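Desktop Arms & Kits > Reviews and Buying Advice
Thread: Cidunine Granus arm kit, three weeks in

flerelfan
2 Mar 2021
Since there's a sticky asking for owner reviews of the Granus and the sticky has been empty since July, I'll go first.

What you get for $2123: the arm, the multi-finger hand, the wrist camera, the controller, a bag of bolts with two spares, and a manual that was translated by someone in a hurry to be elsewhere. I bought mine through Salazar Supply because Cidunine's own store wanted 61 more for shipping and wouldn't say when.

Setup took an evening. The calibration wizard crashed at step 9 every time until I turned off the "helpful tips" popup. I'd call that the most helpful tip in the box.

The task I care about is boring: go to a basket, reach in, close on a soft thing, put it down somewhere else. My kids' play food has been drafted for this. Wrist view first, then head view, same session:
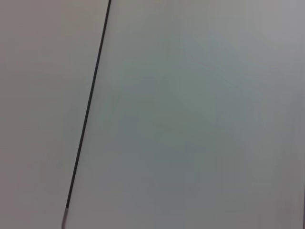
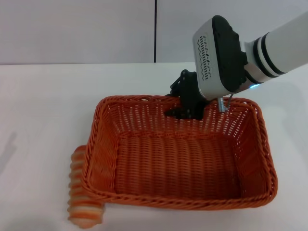
My main gripe is the approach planner. It plans as if every container had a rim made of lava. Left on default, it comes over the back edge at a crawl, stops, thinks about its life, and only then goes down. You can shorten the pause in the config file (look for rim_dwell) but the manual says not to, in bold, with no explanation. I did it. Nothing has caught fire.

The hand I like. The fingers are slower than I wanted and they hiss a little when they curl, but they're gentle on foam and plush. On anything hard and shiny, forget it. A spoon is a two-person job.

Would I buy it again? At full price, no. At the price it'll be when the next one comes out, sure.

tapeandsolder
Thanks for writing this up. How's the wrist camera? I've read it's the weak link.

flerelfan
Soft. Low contrast, a bit mushy in the light areas. It's fine for the last few inches if you've given it something with color to look at. If you want it to tell one pale surface from another pale surface, bring patience.

r_lumanlan
Have to disagree about the planner. I'm on my second Granus at work and the slow approach is the only reason the first one still has all its fingers. People turn off the dwell, get away with it for a month, then come in here asking where to buy knuckles. Knuckles are $83 each, by the way, and you can't get just one.

flerelfan
You're Renato Lumanlan, right? I used your bracket files, they're great. But if the pause is there to protect the fingers, the manual could say so. It has a full page on how to hold the screwdriver.

r_lumanlan
That's me. And yes, the manual is indefensible. I still say put the dwell back to default, at least for wicker. Open weave is where fingertips go to get snagged.

moss_and_motors
Counterpoint to both of you: get the Flerel. Costs less, two-finger gripper, nothing to snag, no wizard. I've had mine picking socks all winter.

flerelfan
I know. Look at my user name. I had one and loved it, and then I asked it to pick up something that wasn't a sock.

moss_and_motors
Socks are a solid use case.

tapeandsolder
Can we go back to the Granus for a second — does the warranty cover the hand or only the arm? The product page says "assembly" and then never says which assembly.

salazar_supply
Lilibeth Salazar here, from the shop. Arm and controller are covered by Cidunine. The hand counts as a wear part, so it isn't, apart from defects on arrival. I've asked them to put that on the page. I've asked more than once. Also, flerelfan, editing the config doesn't void anything on our end, but I can't speak for theirs.

tapeandsolder
So the expensive part with all the joints is the wear part. Great.

salazar_supply
I don't write the policy, I only get the emails about it.

r_lumanlan
For what it's worth, the hand on our first one is still going with daily use. Grease the joints, skip the spoons. And DEFAULT DWELL.

flerelfan
Fine. I'll set it back for the wicker and keep it short for the cardboard bins. Will update when I've got the new firmware on. The release notes say "improved rim behavior" and nothing else, so I've backed up my config twice.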